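03/06/2024
Sonundale workshop, bench notes - shape blocks and maple board

Carried on with the Mollah block set. The aim is to settle the board before the sorting tray is drawn up, as the tray pockets take their depth from the board thickness and I do not want to cut them twice.

Board is the pale maple one, grain running lengthways. Planed both faces, then sanded to 180 and stopped there. Finer than that and the blocks slide when the board is carried. There is a small dark knot near one long edge. It is sound, no movement under a scriber, so it stays. The darker figured strip on the same side took the oil unevenly on the offcut. Trial patch only, the board itself is not oiled yet.

Weighed the board: 1080 g before sanding. Did not reweigh after. Should have.

Blocks in red, blue, yellow and green. Stars, cylinders, a hexagonal prism, a triangular prism and a cube among those tried on the board. The green star has a crosshatched top face and the green cylinder top is ribbed or textured. The red cylinder has a flat top and a shiny side, and is the one that shows fingermarks. 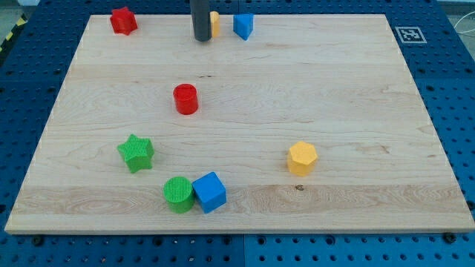
Does the board need a raised lip to keep the blocks on?

Not for bench use. A lip would catch the points of the stars when they are swept off by hand, and it makes the end grain strip awkward to clean. If the set goes out to Clarnness on a trolley, a loose frame can be dropped over the board for the journey.

Tilt test next. Raised one end on packing, 4 mm at a time, and noted which shape went first. Cylinders on end held longer than I expected. The triangular prism depends entirely on which way it faces, so that result is not worth keeping until the orientation is fixed in the method.

Drawing numbers for the tray: 724 is the old one with square pockets, 603 is the Brakolis version with round pockets and finger slots. Use 603. Hexagonal prism fits a round pocket with play at the flats - acceptable. Stars need the pocket opened up or they bind on two points.

To do:
Oil the board, two thin coats, wipe back
Reweigh after oiling
Repeat tilt test on the oiled surface
Mark up 603 with the star clearance
Check stock of maple for a second board before September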